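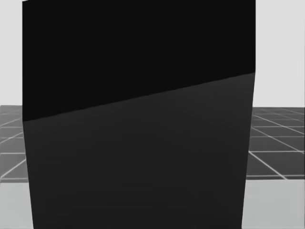
I've been moving wrist cameras about for most of the past fortnight, and I'd like to tell you where I've got to before I lose the scrap of paper with the settings on it. The short version is that we now have two camera positions worth arguing over, one controller I'd keep and one I wouldn't, and a gripper question I thought was closed and isn't. All of it so far is in the simulator, on the two-arm set-up. The low camera position is the one that gave me the most grief. Put it there and a big dark box can fill the view from top to bottom, with a bit of tiled floor left over on either side and neither arm anywhere in sight. Two flat dark faces, a slanting line between them, and that's your lot. Try lining up a grasp from that!

For anyone who missed the last newsletter, the job is simple to say. Two arms pick up a box between them, turn it a quarter turn and set it down again. We want to know which view helps the person (or the program) doing the steering, and whether the answer changes when you swap the gripper. I had assumed the camera part would take an afternoon. It took eight working days, two of which went on a sign error in my own mounting file, so please don't ask me about those.

The two positions are what I've been calling low and high, because I have no imagination. Low sits close to the work and looks more or less straight ahead. High is set back and tipped down, so you get the tops of things. I ran 128 attempts with each, same boxes, same starting places, same random nudges. High came out ahead on getting both hands to the box at the same time, and that surprised none of us. What I didn't expect was that low did better on the last little bit, the part where the fingers are nearly there and you want to know if the face is square on to you. From low, the line where two faces meet tells you an awful lot. If it slants, you're crooked, or the box is. From high you can miss a small twist altogether and only find out when the thing starts to slide.

So of course I tried both together, and of course that was slower. Two pictures going into the controller meant it was always a touch behind, and it started to hunt from side to side near the box like somebody trying to park a caravan. I think that can be cured. I haven't cured it yet.

Now, controllers. We had the Ceseo one from the start and I've grumbled about it in these pages before. It's fussy to set up, the menus are in an order only its makers could love, and it wants restarting if you so much as look at the timing page. But once it's going it is lovely and smooth, and it does the sensible thing when it loses sight of an edge: it holds still and waits. The Zurkix is the opposite. I had it running before my tea was cool. Then I gave it the low view with a dark box close up and it simply carried on with whatever it had last believed, quite cheerfully, into the side of the box. In a simulator that costs you nothing. On the bench it would cost us a set of fingers, and I know who'd be filling in the form.

Cor Dijkstra thinks I'm being unfair to the Zurkix. His argument is that I fed it a view with hardly anything to hold on to — dark faces, no marks on them, plain pale background — and then blamed it for guessing. He has a point. We repeated the test with a lighter box and it behaved a good deal better, though it still gave me one nasty lunge at the end that I didn't care for. Cor would like it on record that one lunge in 28 goes is not a pattern. It's on record, Cor.

My answer is that real boxes are dark and dull and close to the camera quite often. I'm not going to put stickers on everything we lift.

On to grippers. We have two in the running, the wide parallel one that came with the arms and the Venkataraman, which has softer pads and a narrower reach. I'd written off the Venkataraman in January because it kept arriving at the box slightly askew and then slipping. Looking back through the runs with the new camera notes beside me, I think I blamed the wrong part. All of those attempts used the high view, and the high view is just where you miss a small twist. With the low view for the last stretch, the pads settle nicely and the slipping has mostly gone. The wide one forgives you more on the way in but it's clumsy on the turn, and it needs a fair bit of room on each side that we won't always have.

I owe the Venkataraman an apology, and I owe the rest of you a fresh set of runs, as the January table on the shared drive is now not much use. Please don't quote from it. I've put OLD in the file name in capitals, which I hope is plain enough.

A few practical bits while I'm here. The squeeze force was set to 80 per cent in all the January runs and I've left it alone so the new ones can be compared. If you're borrowing the set-up for your own tests, copy the Zusevico folder first and work in the copy. Last week a setting got changed in the main one and I spent a whole morning chasing a floor that had become slippery. Also, the low camera file is the one ending in b. The one ending in a has my sign error in it and is only there because I haven't had the heart to delete it.

What I'd like to do next is switch views part way through: high for the approach, low once the hands are near, and only one picture going to the controller at any moment. That ought to get round the lag. The awkward question is when to switch. Go too early and you can be staring at a great blank wall of box with no outline to steer by, top or bottom. Go too late and you've missed the useful bit. I've got a rough rule based on distance, and Cor wants one based on how much of the view the box takes up. We'll try both.

The plan is 1000 attempts, split evenly between the two rules, and I'll leave them going overnight so that other people can have the machine in the day. If the better rule holds up we'll move over to the real arms in April, starting with an empty cardboard box and the emergency stop in somebody's hand. If you'd like to come and watch, or hold the button, drop me a line. I could also do with a second pair of eyes on the switching code before the long run goes off, and I'm happy to pay in biscuits.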